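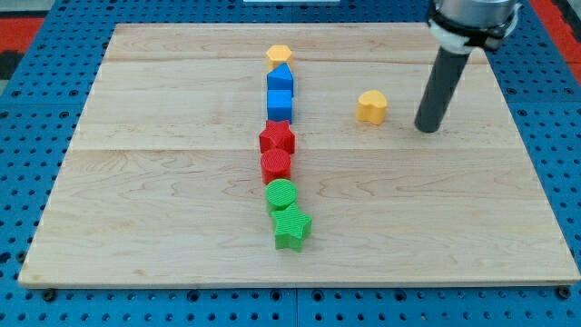 Ezekiel Delacroix

Formsteine Isard — Liesmich zum Bildbestand

Stand: 12. Juli 2020

Der Bestand umfasst 3.127 Aufnahmen von farbigen Formsteinen aus Kunststoff auf einem hellen Holzbrett. Gesammelt wurde seit Februar. Es geht um das Legen von Reihen: welche Form auf welche folgt und ob gleiche Farben beieinander liegen.

Material

Die Steine sind gelb, blau, rot oder grün. Formen in der Reihe auf dem Brett: Sechseck, Haus, Würfel, Stern, Zylinder. Sterne und Zylinder gibt es dort in Rot und in Grün, das Sechseck ist gelb, Haus und Würfel sind blau. Die Oberseiten der roten Steine sind fein gerippt. Bei schräg einfallendem Licht hilft das beim Erkennen, bei grellem Licht stört es eher.

Das Brett liegt auf einer blauen Lochplatte. Die Maserung ist blass und leicht rosa, quer laufen zwei Fugen. Sie sind keine Legelinien und werden nicht annotiert.

Reihenfolge

Gelesen wird von der hinteren Kante nach vorn. Eine Reihe gilt als nach Farbe sortiert, wenn jede Farbe nur einen zusammenhängenden Abschnitt bildet. Die Abfolge der Farben ist frei. Steine, die sich berühren, werden trotzdem einzeln eingetragen — auch Haus und Würfel in gleichem Blau, die leicht als ein Stück durchgehen. Ein Stein, der etwas neben der Achse liegt, gehört noch zur Reihe.

Ordner

dollano: Reihen nach Farbe
tavares: Reihen nach Form
zillen: ungeordnete Lagen

Bekannte Fehler

In zillen sind fünf Einträge doppelt. In tavares wurde der Zylinder anfangs als »Scheibe« geführt, beide Bezeichnungen meinen dasselbe. Schatten auf dem Holz sind nicht markiert.

Korrekturen bitte an Darnell Montoya, mit Ordner und laufender Nummer.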